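Right, a little thread about the sofa, as promised to everyone who has been asking how we're getting on with it. Put the kettle on, I do go on a bit.

We moved to Ilano in April with a two-seater that had followed me through three flats and was losing its stuffing out of one arm. Lovely old thing, but two people and a bowl of crisps and it was full.

So we went looking, and I must have sat on every settee in Hong (the furniture place out past the ring road, not the noodle bar, though we did that too). The one we kept coming back to was a great big cream leather sectional. Cream! With our lot and their toast!

It was 2000 in the sale plus delivery, and I walked round the shop three times before I said yes. I've never spent that much on something to sit on and I felt quite peculiar all the way home.

Anyway, it's in, and I'm very fond of it. I've put it on the grey stripy carpet and I think they get on nicely together. The teal cushion is my one bit of daring. 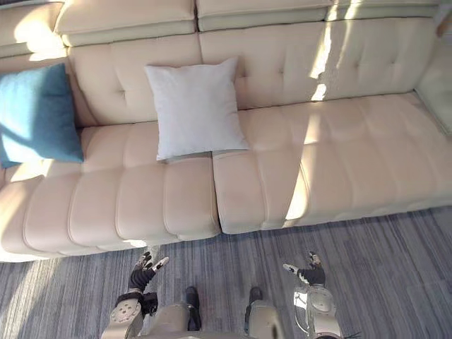
Sun on the sofa, teal cushion at the far end, white one in the middle.

A few of you asked about the headrests. They're adjustable, and I wasn't fussed about them in the shop, but after a long day it's a treat to have something behind your head. I have missed the ends of several films this way.

Now, cleaning, which is what most of the messages were about. I do a soft dry cloth along the seams first, because crumbs go straight down between those padded ribs, and then a barely damp one over the rest. I leave it a good while before letting anybody back on.

The lady at Estard sold me a 300 ml bottle of leather cream called Dratia and told me to try it underneath somewhere first. I did, and I was glad of the advice, as I'd been about to go at the front with great enthusiasm. A blob the size of a 5p is plenty for one cushion – I used far too much the first time and slid about all evening.
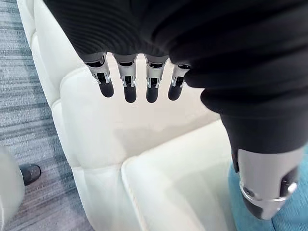
Close in over the pale seat.

The sunshine does worry me a little. That room gets it full on and I gather leather isn't keen, so I'm after a light blind that won't make it gloomy in there. If you've found a nice one, do tell me where!

And the old two-seater has gone up to the landing with a blanket over its bad arm. I couldn't quite part with it, and it's a very good spot for putting your shoes on.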